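My Saturday with the arms
21/10/2023

So I got talked into going in on a weekend again, and I'm writing this on the bus home before I forget it all. If you're new: I pack gift sets at Endico (candles and tins, mostly) and since August we've had a pair of robot arms learning the layout part of my job.

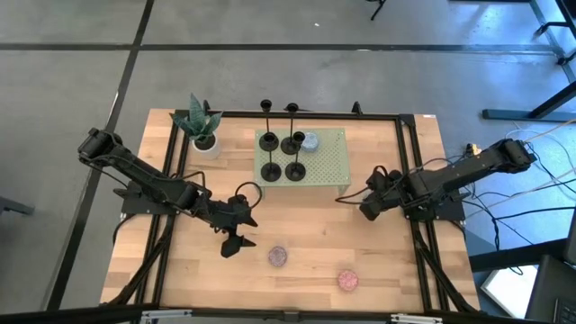

Photo: Endico staff

The job sounds silly when I describe it. Little round tins go on a green shelf next to the candle holders, spaced nicely, nothing knocked over. I can do a set half asleep! The arms have to be taught every bit of it, and guess who knows where things go? Me. So my title is now "cell lead" and I got a raise of roughly 4 percent, which I'll take.
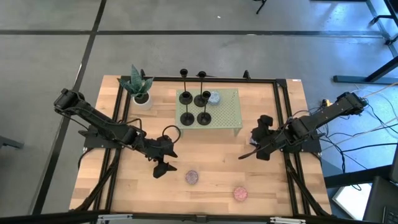

3 min read

What's changed most is my wrists. I used to reach across a bench for nine hours and go home with an ice pack. Now I set up, watch, stop things, write notes, set up again. I'm less sore and weirdly more tired, if that makes sense.
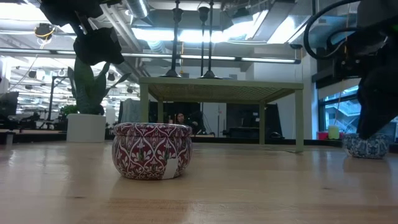

And it's quieter. There were 13 of us on the old packing line and we never shut up. A few moved to our Nadmont building, which has better coffee, and I miss the noise more than I expected (not the radio, though). The company says no layoffs through next year. I want to believe that, and I've also updated my resume.

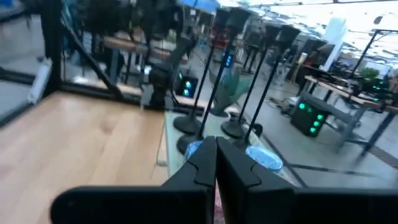
I asked if the newer folks could get trained on the setup too, so it isn't only me who knows how to stop and restart a set. Still waiting on an answer. Anyway, my stop's coming up, and I owe you all that soup recipe.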